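Teleoperation Data Working Group: Minutes, 23rd October

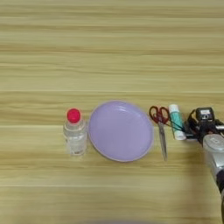
Fig. 1. Head camera view, table-clearing task: bottle, plate, scissors, glue stick and cabled device, with gripper at lower right.

Chair: Khadija Benkirane
Minutes: Miroslava Lytvynenko
Also present: operators and annotation staff, Dultby site. Pevomdale joined by call.

1. Previous minutes
Accepted with one correction. Item 4 should read "wrist force limit", not "wrist speed limit".

2. Status of demonstrations
The target for the table-clearing task remains 2,000 accepted episodes across both sites. Dultby rejected 163 episodes in the last review pass. Most rejections were for late start of recording or for the operator pausing mid-reach. KB asked that the two causes be logged under separate codes. Agreed.

Pevomdale reported that its leader arms had been recalibrated and that joint offsets were back within tolerance. No rejections from that site have been reviewed yet.

3. Object set
The set in Fig. 1 was discussed item by item where operators had raised problems.

3.1 Scissors. Operators approach from different sides, and the resulting grasps are hard to compare. From the next batch the grasp is to be made across the handles, with the blades kept closed throughout. Placement with the points toward the robot stays as it is.

3.2 Plate. Rim grasp only. Pushing the plate to the table edge before lifting is no longer accepted as a demonstration. ML noted that the Prola policy has copied this push in simulation even when a rim grasp was available.

3.3 Cabled device. Longest item to complete by remote control, mainly through cable snags. Pevomdale proposed removing it. KB preferred to keep it and to record it as a separate subtask. Left open until the hand-guided trials are done (item 4).

3.4 Glue stick and bottle. No change. The bottle is to be placed upright at the start of each episode.

4. Hand-guided trials
The Londoño arm can be back-driven with gravity compensation on. It was agreed to record 40 hand-guided episodes of the cabled device and compare them with the same number by remote control. The guiding person's hands must stay behind the wrist joint so that the gripper is not blocked in the head view. Gripper opening will be set by foot pedal.

5. Latency
Command delay on the Pevomdale link peaked at 300 ms during the afternoon sessions. Episodes recorded above the agreed limit will be flagged and held back from training. The cause has not been found. Network logs requested.

6. Actions
ML: issue new rejection codes; update operator sheet for 3.1 and 3.2.
KB: book the Londoño arm for item 4.
Pevomdale: send network logs and first review batch.

7. Any other business
The annotation guide has not been revised since April. ML to circulate a draft before the next meeting.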